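So I finally made it to the open day at the Durán paper mill, and I'm so glad I went! It's nearly 600 miles from home (worth every one), and Florencia Barrientos, who walked our group through, has been making paper there since the old owners left.

We started in the pulp room, which smells like wet cardboard and oatmeal. Then the drying loft, up a staircase I wouldn't want to climb in November, and the shop, where I spent way too much on two packs of the Ikirard cotton sheets. Lunch was soup and a roll for 420 pesos, and they let you refill!

The last stop was the hall with the tables, and I stayed there until closing.
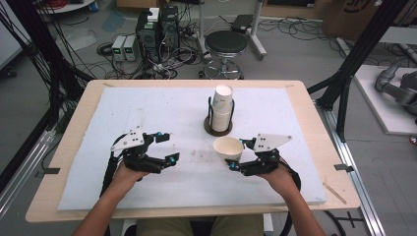

A paper cup on its side on the white foam board, open day, 1 February 2023

Next time I'm booking the marbling class.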